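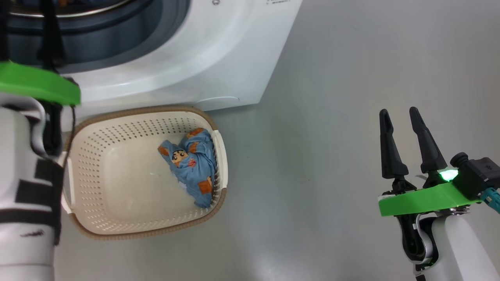
Temov Opens Shared Laundry Room and Clothing Exchange for Families at Rodus House

Free wash loads, a children's clothing shelf and evening hours begin in July

Temov, the housing services company that manages Rodus House, will open a shared laundry room and children's clothing exchange on the ground floor of the building in July. The room will serve the families living in the building's apartments and families from the surrounding blocks who sign up at the front desk.

The laundry room has 12 front-loading washing machines and a separate drying area. Residents of Rodus House can use the machines free of charge for children's clothes, towels and bedding. Adult laundry can be washed at the regular building rate, charged to the resident's monthly account.

"Most of our households have at least one child under six, and those households do laundry nearly every day," said Natsumi Takagi, building services manager at Temov. "Parents told us they were carrying baskets to a coin laundry, sometimes with a stroller in the other hand. We had a storage area on the ground floor that was hardly used, so we turned it into a place to wash clothes."

Last year, Temov surveyed families in the building about the services they wanted most. Laundry came first, ahead of parking and parcel lockers. In the written comments, parents mentioned school uniforms, crib sheets and pajamas that had to be clean again by bedtime.

How the room will work

The room will be open from 6 a.m. to 10 p.m. Families reserve a machine at the front desk or by phone. A reservation covers one wash and one turn in the drying area. Anyone who arrives without a reservation may use a free machine if no one is waiting.

Plastic laundry baskets will be available to borrow inside the room. They are light enough to carry with one hand when full of children's clothes, and they sit on the floor in front of the washer during loading and unloading. Temov asks that baskets stay in the room and go back on the rack by the entrance after use.

Each machine will have a printed card beside it with basic instructions in English and Japanese. The cards ask users to check pockets, close zippers, turn printed shirts and pajamas inside out, and look inside the drum before leaving. Small socks are easily missed against the door gasket, and the cards mention this too.

Detergent will be supplied. Temov chose an unscented liquid after several parents asked for one that would not bother children with sensitive skin. Families who prefer their own product may bring it, but powder is not allowed in the machines.

"We kept the rules short," said Yuzuki Oshima, who will supervise the room in the evenings. "Take your clothes out when the load is done, wipe the rubber seal, leave the door open. If someone's wash has finished and they haven't come back, call the desk and we will phone them. Please don't take another family's clothes out yourself."

Clothing exchange

The clothing exchange will run along the back wall of the room. Families can leave clean children's clothes in good condition and take what they need in return. There is no requirement to leave an item in order to take one.

The exchange will accept sizes from newborn to age 10. Pajamas, T-shirts, sweaters, rain jackets and school sportswear are all welcome. Underwear, shoes and items with torn seams or broken zippers will not be accepted. Staff will wash every donated piece once more before it goes on the shelf, and any name labels will be removed or covered.

A trial exchange held in the lobby this spring received 2,634 pieces of clothing. Families took 2,000 of them home. The remaining pieces have been sorted by size and will make up the first stock in the new room.

Malathi Pisharody, a resident on the third floor with two sons, took part in the trial. "My older boy grows out of pajamas before they wear out," she said. "The ones with cartoon characters went first, every time. My younger one came home with a shirt he wouldn't take off for two days, which is one reason I'm glad there will be a washing machine downstairs."

Equipment and maintenance

The washing machines were supplied and installed by Hasten, an appliance service firm with a workshop in Chiba. Hasten will inspect the machines every month and clean the drain filters. Under the service agreement, a technician will come by the next working day when a fault is reported.

"Children's laundry is hard on a drain filter," said Byung-chul Bae, service lead at Hasten. "We find coins, hair clips, crayons, a lot of sand. Checking pockets saves more repairs than anything we do in the workshop. Users should leave the filter cover alone, as there can be water behind it. If the machine is slow to drain, tell the desk."

The floor is light in color and easy to mop, and staff will clean it twice a day. A bench and a folding table stand near the drying area. Children are welcome in the room with an adult. Temov asks parents to keep small children away from the washer doors and not to let them climb into the drums or play with the controls.

Opening and sign-up

Rodus House residents do not need to register. Families from outside the building can sign up beginning this month by bringing proof of address to the front desk. There are 17 outside places in the first round, and a waiting list will be kept once they are filled. Outside families pay the regular building rate for washing and may use the clothing exchange free of charge.

Temov will review the service after six months. If demand is high, the company will consider adding an earlier opening hour and a second set of shelves for winter coats.

About Temov

Temov manages rental apartment buildings for families and provides cleaning, repair and front desk services to residents.

Media contact

Catarina Amaral, Communications, Temov
Visits to the laundry room can be arranged through the Rodus House front desk between 10 a.m. and 4 p.m.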